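Fledside Repair and Lending Shelf
Progress report to the Groser Fund
February 2020

Hello again! It feels like no time since I sent you the last one of these, and I see from my notes that I promised to keep this one shorter. We'll see how that goes.

Where we are

The short version is that the lending shelf is open, people are using it, and we're a little behind on the repair side. You gave us the grant to do two things: build up a collection of kitchen equipment that people in Fledside could borrow for free, and run repair evenings so that stuff with a bad plug or a wobbly handle didn't go straight in the trash. The first part has gone better than I dared put in the application. The second part is moving, but slower, and I'll get to why.

We opened in September with a shelf that was, to be frank, pretty thin. A few stockpots, a waffle iron, a pressure canner I was scared of. Since then we've grown to 275 items, nearly all of them donated, and I've had to say no to bread machines. (Please, if you know anybody who is thinking of giving us a bread machine, talk them out of it. We have plenty.) What we keep running out of are the big things people need once or twice a year: roasting pans, the large coffee urn, cake stands, folding tables. The urn was out almost every weekend from Thanksgiving on, and I could have lent it several times over.

Borrowers

I was worried that people would feel funny about borrowing a pot from a stranger. Some did at first. They'd come in and look around and ask what the catch was, and I'd say there wasn't one, and they'd leave with nothing and then come back the next week for the food mill. Families with new apartments have been the biggest group by far, which I didn't plan for. I'd pictured holiday hosts and people trying out canning. Instead we get a lot of folks who just moved in and own a fork. For them I started putting together starter boxes with a skillet, a saucepan, a cutting board, a few plates and mugs, and so on, and letting them keep the box for as long as they need it instead of the usual 2 weeks. That's a change from what I wrote in the application, so I wanted to flag it. I hope it's okay with you. It ties up more stock, but I think it's the best thing we do.

Returns have been good. We've lost very little, and most of what went missing was lids. I have no idea where lids go. I've started writing the shelf name on the inside of each one with paint marker and tying the lid to the pot with string when it goes out, and that seems to be helping.

Repair evenings

Okay, so this is the slow part. The plan was to start in the fall and we didn't manage it. The back room at the Yimer building needed new outlets before we could plug anything in, and the landlord wanted it done by his own electrician, and his own electrician was busy until after the New Year. I should have asked about that before I put a start date on paper. Lesson learned, and next time I'll get the electrical stuff in writing first.

We've now held 4 evenings, and they've been a lot of fun. People brought in 29 items between them. Toasters and lamps were the most common, then hand mixers, and one very old fan that made a noise like a goose. More than half went home working. The ones we couldn't fix were mostly newer things with glued or sealed cases, where you'd have to break the housing to get at the part. I'm keeping a list of those, by type, and I'll send it along with the final report in case it's useful to your other groups.

We also started doing knives. Somebody asked if we could sharpen a paring knife and I said sure, and now knives are half the line! I'd like to buy a second set of whetstones, and I think the supplies budget can cover it.

Space and storage

The other thing that has taken more of my time than I expected is figuring out where to put everything. Pots stack. Sheet pans stand up in a rack. Mugs are terrible. They don't stack well, they chip, and the starter boxes need a steady supply of them, so I've tried wire baskets, egg-crate foam, hooks under the shelf, and a couple of freestanding mug trees. 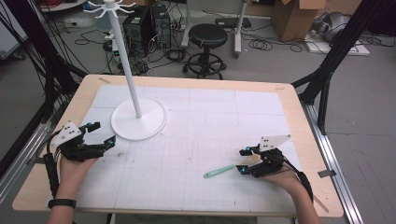 The trees are fine for the front counter, where people like to pick out their own, but they use up too much room for anything in the back. For storage I've gone over to divided cardboard boxes from the liquor store, which are free and the right size, and I label the end of each one with what's inside. It isn't pretty. It works, though, and I haven't had a chipped mug in a while.

The good news is that Jerier Hardware is letting us have a set of used metal shelves at a price I couldn't turn down. Once those are up I can get the folding tables off the floor and stop tripping over them.

Money

The spreadsheet is attached, same layout as before. We're under on equipment, thanks to all the donations, and over on room costs on account of the outlets. I'd like to move part of the equipment money over to cover the gap. I don't need any extra, just your okay on the switch. Insurance came in exactly where we thought it would.

What's next

Through the spring I want to keep the repair evenings going on a regular schedule, get the new shelves in, and put our catalog online so people can check what's out before they make the trip. Right now the catalog is a binder. It's a good binder, but you have to be standing in front of it. I'd also like to find a second coffee urn before graduation season, so if any of your other groups have one gathering dust, send them my way.

You're welcome to stop by any time we're open. If you need something from the shelf, bring a bag.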